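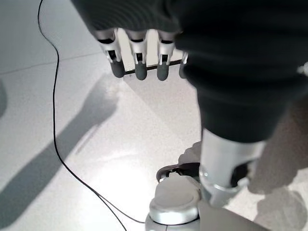 Betreff: Re: [pillmont-users] Import bricht bei großen mbox-Dateien ab

Am Vormittag schrieb Rieger:
> Beim Einspielen des alten Listenarchivs bleibt pillmont-import nach
> 3781 Nachrichten stehen. Keine Fehlermeldung, Exit-Code 0. In der Datei
> sind laut grep deutlich mehr From-Zeilen. Ein zweiter Lauf endet an
> derselben Stelle. Speicher und Plattenplatz sind ausreichend vorhanden.
> Kennt jemand das Verhalten? Index ist Stisatine, Standardkonfiguration.

Das Verhalten ist bekannt und hat mit dem Index nichts zu tun. Der Importer liest die mbox im Modus "mboxcl", sobald die erste Nachricht einen Content-Length-Header enthält. Ab dann wird die Länge aus dem Header übernommen und nicht mehr nach From-Zeilen gesucht. Steht in einer späteren Nachricht ein zu großer Wert, springt der Leser hinter das Dateiende und wertet das als reguläres Ende. Daher auch der Exit-Code 0.

Prüfen lässt sich das mit

pillmont-import --dry-run --trace-offsets archiv.mbox

Die letzte ausgegebene Zeile enthält den Offset der betroffenen Nachricht. Bei unserem Archiv (Server Brustgate, übernommen im August) war es eine Nachricht mit umkodiertem Anhang. Der Header stammte noch vom ursprünglichen Mailserver, der Body war beim Export kürzer geworden.

Abhilfe:

1. Kopie der mbox anlegen, nicht am Original arbeiten.
2. Content-Length und Lines aus allen Kopfbereichen entfernen. formail -I Content-Length: -I Lines: -s reicht dafür in der Regel aus, sofern From-Zeilen im Body korrekt mit ">" maskiert sind.
3. Import mit --format=mboxrd starten, damit die automatische Erkennung nicht greift.
4. Vorher den angefangenen Index löschen. Stisatine erkennt Dubletten nur über die Message-ID, und ältere Nachrichten haben teilweise keine.

Zu Punkt 2: Bei uns waren 332 From-Zeilen im Body nicht maskiert, überwiegend in weitergeleiteten Mails. Diese Stellen zerlegt der Importer in Bruchstücke ohne Absender und Datum. Sie landen im Archiv unter "undatiert" und sind dort leicht zu finden. Ich habe sie vor dem zweiten Lauf per Skript maskiert. Kriterium war eine fehlende Leerzeile davor oder ein nicht parsebares Datum dahinter.

Die Batchgröße würde ich auf 500 belassen. Höhere Werte bringen auf Brustgate keinen messbaren Gewinn und verlängern nur den Rollback bei einem Abbruch.

Offen ist noch Ticket 1084, wonach ein Sprung hinter das Dateiende künftig als Fehler gemeldet werden soll. Der Patch liegt im Entwicklungszweig, ist aber in keinem Release enthalten. Falls der Trace bei dir etwas anderes zeigt, bitte die letzten Zeilen samt Kopfbereich der betroffenen Nachricht an die Liste schicken.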